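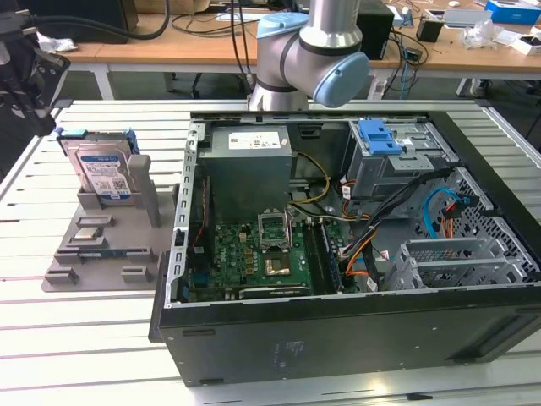
A tower on its side at the Doditz workbench, with a hard disk drive waiting in its holder at left.

Beca Watkins can tell you what's wrong with most office desktops before the side panel is all the way off. "You smell the dust first," she says, laughing. "Then you see which cables somebody crammed in on a Friday afternoon."

Watkins runs the refurbishing bench at Doditz, which takes in retired office computers and gets them ready for schools and after-school clubs. The last batch, from a shipping office called Zikport, came to 129 machines. She was thrilled. "All those towers from one place! You learn the case once and after that your hands just go."

She likes to work with the tower lying down, open side up, so everything is in reach — power supply in one corner, drive cage in another, the board spread out between them. Her favorite part is the colored plastic. A blue latch on a drive cage or a blue caddy around a hard drive means a person is supposed to touch it. "Somebody sat in an office and thought about me," she says. "I love that person."

The processor socket gets the opposite treatment. With the metal frame lifted and no chip in place, she slows right down and keeps her sleeves rolled up. "Those pins. I bent 2 of them my first month and I still think about it."

Drives come out early and stand upright in a holder next to the tower, label showing, until each one has been logged. Teun Mertens keeps the log, a spreadsheet he named Chow for reasons he won't go into. It was at line 727 on the Wednesday I visited.

"Teun wants the serial number before I've put the screwdriver down," Watkins says. Mertens, from across the room: "Before you've picked it up."

Memory is what she gets asked about most. She leaves the modules in their slots if the machine passes its test, and swaps them one at a time if it doesn't. Cables she reroutes every time, even when they work fine.

In February, 36 finished towers went to Dremero, a homework club that had been sharing three laptops. Watkins rode along and stayed until closing. "A kid asked me what was inside, so of course I opened one up," she says. "We were there an hour."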